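Prukcombe Odd News Circle
Minutes of the March meeting, upstairs at the Vovinton Library

Called to order at 7:10 p.m. The chair was late on account of having locked her keys in her car, which the members agreed was admissible as an item but not a strong one.

Minutes of the last meeting were read. Yvette Petrenko asked that "the goose incident" be changed to "the alleged goose incident," as the goose has not been heard from. Approved as amended.

1. Story of the month
Four entries. Yvette read hers first, a clipping about a man who got his head stuck in a cat door while trying to prove to his wife that a burglar couldn't fit through it. Fire crew, cooking oil, two hours. The cat used the window. Cieślak objected that he had heard the same story with a dog door and a different wife. Yvette said she had the clipping in her hand. Cieślak said he could see that.

Cieślak then read his own, concerning a shopper who fell asleep in a display recliner and woke up after closing with the alarm going. Discussion followed on whether falling asleep counts as a mishap or just as good judgment. The chair ruled that it counts if the police come. They came.

The other two entries were both the one about the wedding ring and the garbage disposal. Disqualified under the rule we made last fall for that very story.

Vote: cat door 9, recliner 5. Yvette takes the mug home again. She was reminded that the mug is supposed to come back washed.

2. The fact-checking question
Carried over from last time. Clena, the website most of us get our items from, ran a piece in which a man was trapped in a clothing donation bin for 96 hours. Further down the same piece it was 65 hours, and in the comments a person claiming to be his cousin said it was lunch. Motion that members find a second source before reading anything aloud. Amendment that a cousin does not count as a second source. Amendment carried. Motion failed, as it would have left us with nothing to read.

3. Money
Balance is 100 dollars even, which made several people suspicious. Coffee is 2 dollars a head and the jar has been light. Please stop paying in bus tokens.

4. The scrapbook
Glue has been a problem. The pages from the winter are stuck together and we may have lost the whole vending machine section. Yvette has offered to try a hair dryer. The secretary asked that her concern be recorded, and is recording it.

5. Other business
The library would like us to laugh with the door closed. Agreed.

Suggestion from the floor that we have a category for things that happened to members. Tabled after it became clear the same member would win every month, and he asked not to be named, or to be asked about the ladder.

Next meeting is the usual room, usual time. Cieślak to bring cookies. Yvette to bring the mug. Anyone with an item about a raccoon should check with the chair first, as we have a backlog.

Adjourned at 8:50 p.m., or when the lights went off, whichever was first.
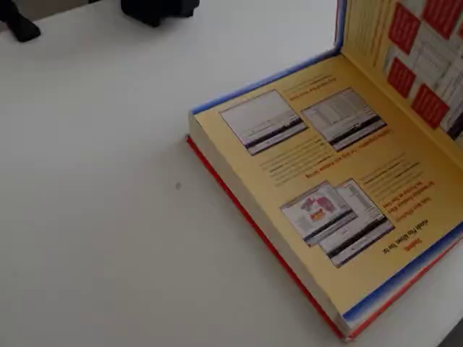
Open hardcover book on a table.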